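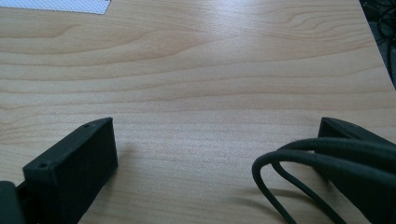 Ticket 1771
Site: Vulinthorpe, meeting room 2
Item: table, light wood top, Risholm range
Opened by: Tarek Mansour
Opened: 2023-04-13
Status: awaiting parts

Fault as reported
Table rocks when leaned on. Pens roll towards the window side. Top has a satin sheen in places and looks duller in others. User asks whether the finish is failing.

Log

Entry 1
Checked top with a straight edge, along the grain and across it. No bow found. Level shows a fall towards the window. Floor under the table checked separately and is flat.

Entry 2
Turned table on its side on blankets. Foot on the window-side leg screwed fully in, thread stripped. Foot will not hold at any other setting. Remaining feet adjust normally. Frame bolts tightened, no change to the rocking.

Entry 3
Finish. Sheen moves with the viewing position and goes when the blind is down. Wiped a patch near the end with a damp cloth, let it dry, no difference in colour or feel. No lifting at the edges. Treated as reflected light, no work needed. The wavy darker streaks are grain. Please stop using spray polish on them.

Entry 4
Temporary packing piece fitted under the bad foot. Rocking stopped. Table may be used but must not be dragged, as the packing will come out.

Entry 5
Replacement foot ordered from Amureo, part 134. Supplier gives delivery in May. Ķēniņš feet held in stores were tried and have the wrong thread.

Next action
Fit new foot, remove packing, recheck level, close ticket.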